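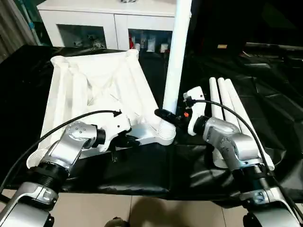

Voncombe Allotment and Garden Society
Minutes of the meeting held on August 6, 2019

Present: Yaowalak Noiphan (chair), Apostolos Raptis (minutes) and a very good turnout of members, especially for the holiday season. Apologies came from the Bradport end of the site, where several families are away.

1. Minutes of the April meeting
Read and agreed, with one correction – the plum tree by the lower gate is a Victoria and should not have been written down as a damson. Apostolos said sorry to the tree's owner, who took it very kindly.

2. Water
The long dry spell has been hard on everyone, and the tank by the top path has been empty by teatime most days. Yaowalak had two prices for a second tank: £750 from Bakalis, delivered and fitted, and £700 from a yard in Bradport, where we would have to fetch it ourselves. After a long and good-humoured talk (with some strong views on whose trailer could manage it) members voted for Bakalis. Until it comes, please use cans only and leave the hose for the seedling beds.

3. Summer show

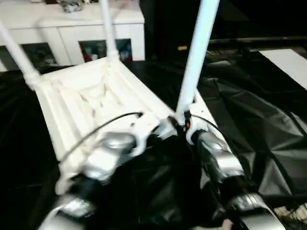

The hall is ours from 7 in the morning, and entries should be on the benches by ten. Yaowalak asked for more cakes and jams this year, as the baking table looked a little thin last time and the children do so look forward to it. The Pralach cup for onions has been found, polished and returned to the cupboard, to general relief and a small round of applause. Onions must be shown with their tops tied.

4. Money
The plant sale raised £210, a lovely result considering the rain. It will go towards the new tank.

5. Any other business
The bottom hedge needs cutting once the blackbirds have finished with it. Apostolos will bring his long shears and would be glad of company. A request to keep hens on plot 7 was held over until the rules have been looked up.

The meeting closed with tea and a great many courgettes, free to anyone who would have them.

Share this page
3 comments · 7 shares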